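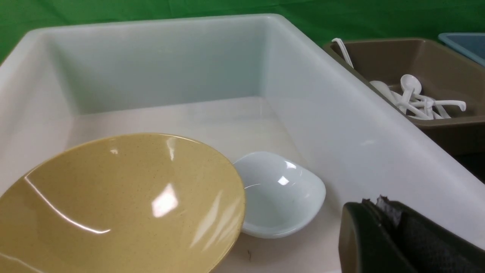 Unit 4: Glaze Fit and Everyday Ware

Instructor: Emiliano Ulloa
Studio Ceramics II, handout for January

Reading: packet pages 26 to 38. Bring one fired test tile.

1. What fit means

Clay and glaze both shrink as they cool. If they shrink by different amounts, one pulls on the other. Fit is the word we use for how well the two match. A pot can look fine out of the kiln and still have a poor fit that shows up weeks later.

2. Crazing

Crazing is a net of fine cracks in the glaze. The glaze has shrunk more than the clay and is under tension. Common causes:

Too much sodium or potassium in the glaze
Not enough silica
Clay body underfired, so it soaks up water and swells
Glaze put on too thick

Crazed ware is weaker than sound ware of the same clay. On a porous body the cracks also let liquid in, and the foot may leave a damp ring on a shelf.

3. Shivering

Shivering is the opposite fault. The glaze shrinks less than the clay and is squeezed until it flakes off, usually at rims and handle edges. The flakes are sharp. Do not use a shivered pot for food, even if only one small spot is affected.

4. Marks that are not fit faults

Students often bring me a scratched bowl and call it crazed. Run a fingernail over the line. Gray metal marks from cutlery sit on top of the glaze and can usually be cleaned off. A true scratch is a groove in the surface. Matte glazes pick up metal marks more easily than glossy ones. Sort the mark first, then look for a cause.

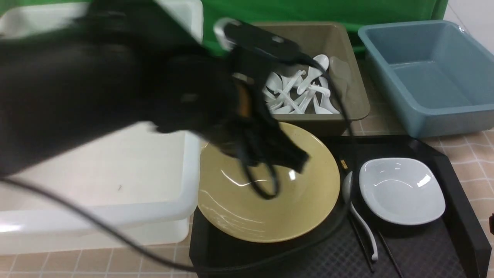

Fig. 2. Wide bowl, mustard-beige glaze. White scratches on the surface.

5. Studio glazes for this unit

Plender: glossy, good fit on our stoneware
Losel: satin, crazes if thick
Painemal: speckled, fits well, runs near the foot
Bastetti: matte, marks easily

Keep the bottom half inch of the pot bare with Painemal.

6. Tile test

Mix a 200 gram batch of one glaze from the list. Dip half the tile once and the other half twice. Fire with the class load. When the tile is at room temperature, rub ink over it, wipe it off, and look for lines with a hand lens. Write down what you see on each half. Put the tile away and check it again after 2 weeks. Delayed crazing is common and counts as crazing.

Label the back of the tile with underglaze pencil before firing. Marker burns off.

Next unit: changing silica in a recipe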